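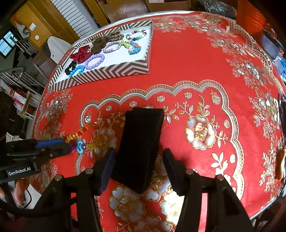

Flotari Home Station Service, trial package
Safety and condition checklist, with comments of the inspector

Station: 8, private house, Droltuvberg
Task set: small accessories, table to box and box to table
Inspected by: Tarek Jaber
Operator present: Maureen Hollis
Day and time: Tuesday, from 9:40 in the morning
Marks used: OK / OK with comment / Repair / Not checked

Section A. Hand-held gripper

A1. Fingers open and close over the full travel without a jump. OK
Tried slow and fast. In the last quarter of the closing I feel a little more resistance, but it is the same each time.

A2. Finger pads fixed, no lifted corners. OK with comment
Left pad is good. On the right pad the lower corner can be raised with a fingernail. It does not come off when I pull. Please look at it again at the next visit and write down if it became larger.

A3. Pivot pins of the linkage seated, no side play. OK
Checked by hand and with the small mirror.

A4. Pinch points known to the operator. OK with comment
Maureen showed me correctly where not to put the free hand. The printed sheet from Flotari shows the pinch area between the pads only. The area between the linkage arms is not shown, and for me this one is worse, since the skin can be caught there when the hand is tired. I ask that the sheet is changed.

A5. Mounting bracket tight, no sharp edge. Repair
Bracket was tight. One edge on the under side is sharp enough to pull a thread from a sleeve. I covered it with tape for today. Flotari should file it or send another bracket.

A6. Labels readable and not loose. OK

A7. Weight and grip acceptable for the whole session. OK with comment
The scale shows 509 g without cable. This is less than I expected, but the weight sits forward of the wrist. After twenty minutes I wanted to put it down. See D2.

Section B. Cable, power and recording unit

B1. Cable not crossing the walking path. Repair
The cable ran from the table to the wall behind the operator's chair, and I stepped over it two times. We moved it to the other side and fixed it along the skirting. The mark stays Repair until the longer cable arrives, because now it is pulled too straight.

B2. Charger cool enough to hold after one hour. OK
Held in the hand, no discomfort.

B3. Battery without swelling or smell. OK

B4. Stop button works and the operator can find it without looking. OK with comment
It works. Maureen found it at the third try. We practiced it until she found it every time, and she will do this at the start of each day.

B5. Spare battery stored away from the metal objects. Not checked
The spare was with Rukhsana Swati at the office.

Section C. Table and objects

C1. Table stable when leaned on. OK
Round table, does not rock on this floor.

C2. Table cover cannot slide. OK with comment
The cover is glossy and it hangs over the edge. If the operator catches the hanging part with the knee, everything on it moves. I asked for clips at the rim. With this done I have no objection to the cover. Sandra Naylor asked if the shine disturbs the recording - this is a question of quality, I leave it to her.

C3. Objects without broken parts, open wire or sharp points. OK with comment
I passed every item through the fingers. One hair clip had a cracked tooth and I took it out. Beaded items: please pull each elastic gently before the session. If an elastic breaks under tension, the beads go on the floor and somebody will step on them.

C4. Small objects kept away from children and pets. OK with comment
There are no children in this house. A neighbor's cat visits. Door closed during the work.

C5. Box stands without help and does not tip when the gripper touches the rim. OK
Pushed it with the pads from four directions. It slides a little before it would tip.

C6. Floor under the table clean. OK

C7. Soft objects do not get caught in the linkage. OK with comment
Tried with scrunchies and other knitted things. A loose loop can go behind the pad if the operator closes at an angle. Rule for all stations: open the fingers fully, put the gripper down, and only then remove the loop with the free hand.

Section D. Operator

D1. Hair tied, no bracelets or rings on the working hand. OK
She has removed the watch also.

D2. Breaks kept as agreed. Repair
The plan from Flotari gives one break in the middle of a three hour session. For this weight and this posture I don't accept it. My proposal is five minutes after each twenty-five, and change of the hand when the task permits. The session log shows 139 grasps in the first part of the morning, and in the same part Maureen has written "thumb sore" on her own paper.

D3. Seat height adjusted, elbow not above the shoulder. OK with comment
She prefers to stand for the far side of the table. This is permitted.

D4. Operator knows who to call. OK
Callum Mapplebeck by day. In the evening there is only a message box, this should be written on the card.

Remarks on the service as a whole

The package promises around 1,000 grasps for each station per week. From the point of safety I see no problem with that number if D2 is corrected. If it is not corrected I would not sign for the next month.

The Karkovine package, which we tried in February, had a better cable and a softer handle, but their instructions were poor and nobody came to the house. With Flotari the visit is included and Callum answered my questions the same day.

Open points before the station may continue without tape:
A5 bracket edge - Flotari
B1 longer cable - Flotari
D2 break plan - Sandra Naylor to agree with Flotari
C2 clips for the cover - Maureen has bought them, to be fitted
B5 spare battery - I will check at the office

Result: accepted with conditions.

T. Jaber

Added later by R. Swati: B5 checked, OK. Spare battery is in its own pouch in the drawer.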